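Pultell Housing Association opens winter clothing exchange to all tenants

Tenants of the Pultell Housing Association will be able to exchange coats, knitwear and other winter clothing free of charge from January, following a decision to extend a scheme that has until now been open only to residents of Haruna Court. The exchange will be held in the ground-floor meeting room at Ilari House and will be open to anyone named on a current tenancy agreement, together with members of their household.

The Association manages 400 homes across the two estates. In last year's tenant survey, the cost of clothing was raised by households of every size, and families with school-age children reported particular difficulty in replacing outdoor wear during the colder months. The Association's board considered the results in the autumn and agreed to fund the exchange until the end of March.

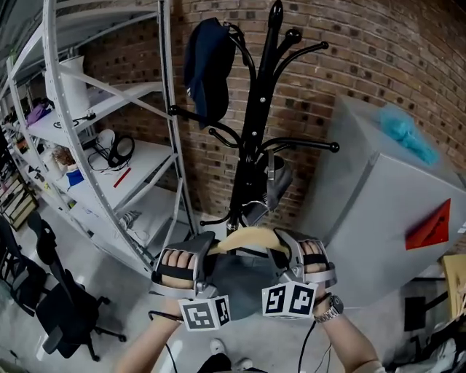 Under the arrangements, tenants may bring up to eight items on each visit and will receive a paper token for every item accepted. Tokens may be used on the same day or kept for a later session, and they will remain valid until the exchange closes. Tenants who have nothing to bring may ask their housing officer for two starter tokens per person. No record will be kept of who has asked for them, and they are identical to those given out at the door.

Clothing should be washed and dried before it is handed in. Coats, jumpers, cardigans, scarves, gloves and children's waterproofs are all welcome, as are adult boots in good repair. The exchange is unable to take underwear, bedding, cycle helmets or electric blankets. Items with broken zips or missing buttons will be accepted where a repair is practical, and should be handed over separately so that they can be passed to the sewing group at Haruna Court.

"The pilot showed us that people were keeping good coats in cupboards long after their children had outgrown them," said Halima Afolabi, Head of Tenant Services. "We want those coats to be worn this winter. We also want tenants to feel that they can come in, look through the rails and leave with something they like, whatever their circumstances."
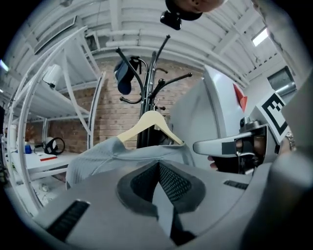
Sessions will run from 10am to 1pm, with an additional evening session each month from 6pm for those who work during the day. Dates will be displayed on the noticeboards in each entrance hall and printed on the back of rent statements. Step-free access to Ilari House is through the Grundumar Road entrance, where the door buzzer has recently been replaced. Parking at the front of the building is reserved for permit holders at all times.

Tenants who are unable to leave home may arrange for a neighbour or relative to attend for them. The person attending should bring a signed note giving the tenant's name and address - an email sent to the Tenant Services team before the session will also be accepted. Requests for particular sizes can be left at reception, although the Association cannot guarantee that a suitable item will be found.

Any clothing left when the exchange closes will be offered to the night shelter on Grundumar Road. Tenants who do not wish their items to be passed on in this way should say so when handing them in, and will then have 24 days from the final session to collect them from reception.

The Association will review attendance in the spring before deciding whether to offer a similar exchange for school uniform during the summer holidays. Comments on the proposal may be given to any housing officer or placed in the suggestion box at Ilari House.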